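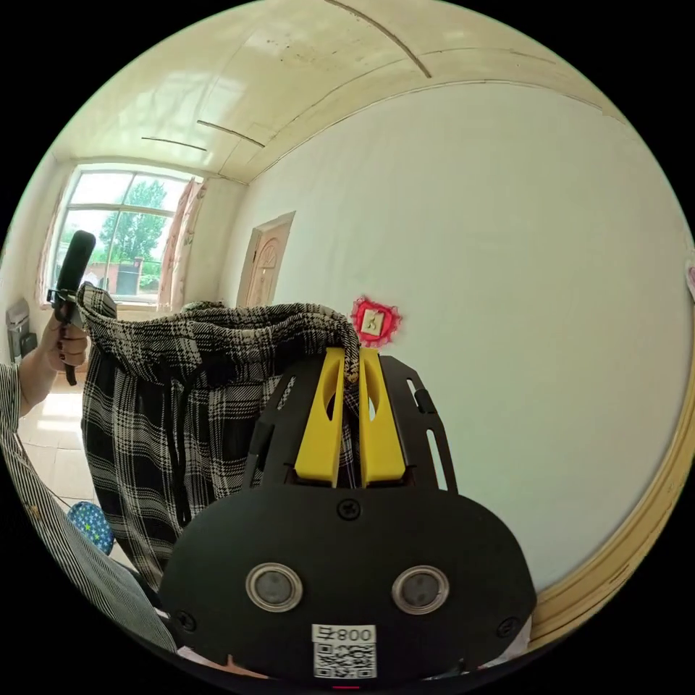
Balberg Pension Record Folder

The Balberg folder is for people who are drawing a workplace pension, or will be soon, and want the paperwork in one place. It is also used by families after a death, when a widow, widower or dependent child has to put in a claim and the scheme asks for service records going back decades.

What you get

One A4 ring folder with a stiff cover
Twelve tabbed dividers
A 106-page insert book with forms to fill in by hand
Forty clear pockets for certificates and letters
A contents sheet for the inside cover

The insert book

Part one covers employment: employer names, payroll numbers, joining and leaving dates, and any breaks in service. There is room for nine employers. Part two is for the schemes themselves, with a page for each one to note the member number, the scheme's address, the date payments start and the amount. Part three is for nominations and dependants. Part four is a log of letters and phone calls.

The forms were drawn up by Aurora Azevedo, who worked in a pensions payroll office before joining us. The wording is general and does not follow the rules of any one scheme. Please check with your own scheme which documents it needs and whether it will take copies.

Details

Product code: 217
Colours: navy, grey, dark green
Capacity: 177 sheets including the insert book
Weight when empty: 1.1 kg
Rings: four, 25 mm

Refills

Extra pockets come in packs of ten. The insert book can be bought on its own and also fits the older Pirka folder. It does not fit the Zindia, which has two rings.

Orders and delivery

Orders placed before 2 pm leave the same day, Monday to Friday. We do not send parcels out on a Saturday. Unused folders can be returned within 30 days, but we can't take back an insert book that has been written in.

For staff welfare offices and retirement courses ordering in quantity, contact Huguette Doucette in trade sales. Covers can be printed with your organisation's name on orders of 50 or more. Please allow three weeks for printing.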